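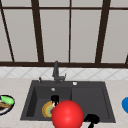 Dark window frame and diamond-pattern tile

17 August 2018
By Sarmīte Dzene

I have carried a lot of bags up a lot of stairs, and every one of them was going to save my back. So when our supply officer handed me the Eveck Collus response pack and told me it was "the last bag you'll ever need," I put it on the bench next to the other last bags I'll ever need and went to check the oxygen.

I've used it for 27 shifts now on a regular ambulance, mostly medical calls, with the usual falls and a couple of bad nights on the highway. I didn't get it free. The service bought three to try before deciding on a bigger order, and I was asked to write up what I thought. My boss got the polite version.

The weight first. Eveck makes a big deal of how light it is. The tag says 3,210 grams empty, and I believe the tag, but nobody carries an empty bag into a house. Fill it the way we have to fill it, with the airway roll, the bag-valve mask, dressings, the IV kit, the glucose meter and a blood pressure cuff in each size, and you stop noticing whatever they shaved off the fabric. My partner picked it up right after our old Skondby and couldn't tell me which was heavier.

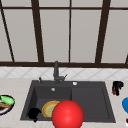

The pouches

The inside comes with five colored pouches held in by hook-and-loop strips. Great for the sales rep, who gets to rip them out one at a time on a clean table. Try it on your knees between a toilet and a bathtub with gloves on. The strips grip so hard that the pouch comes out with a jerk, and twice I sent a handful of airways across the floor. They have loosened up some, which makes me wonder what they'll be like in a year.

The clear windows on the pouches are good. I can see what's in there without opening anything, and morning checks go faster. They do pick up scratches, and the yellow one was already cloudy by the time I started writing this.
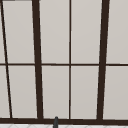

Cleaning is where I expected it to fall down, and it half did. The outside wipes off fine with our regular disinfectant wipes. The shoulder straps don't. They have a mesh backing that holds on to everything, and the instruction card says to "spot clean," two words written by a person who has never knelt in what I've knelt in. You can't take the straps off. I asked Eveck by email if a wipeable set was coming and got back a link to the page where you buy the bag.

Zippers have held up. The pulls are big enough to find with gloves on, and the main compartment opens flat and stays open, so credit where it's due. The bottom is stiff enough that it stands up in the rig without a strap, although I still strap it.
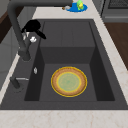
What bothers me most is the side pocket, sold as a "rapid access" spot for a tourniquet. It faces backward when the pack is on. I'd have to take the whole thing off to get in there, and at that point I might as well open the top. Mine lives on my belt, same as before.

Would I spend my own money on it? No. Would I complain if the service bought a truckload? A little, and then I'd use it. The Skondby is uglier and the lining is torn, but I can get every item out of it in the dark. I'd want to see the straps fixed before anyone signs for more.

Comments

Fouzia Dhanial
We've had ours since October and the hook-and-loop does calm down. The straps never get better. I put plastic sleeves over mine and they squeak all the way up the stairs.

rig_yang
Can you get the big cuff in with the IV kit still in the same pouch? Ours won't close.

Sarmīte Dzene
Not a chance. I moved the cuffs to the lid.

medic2
Still on my old Skondby. Will wait for the next last bag.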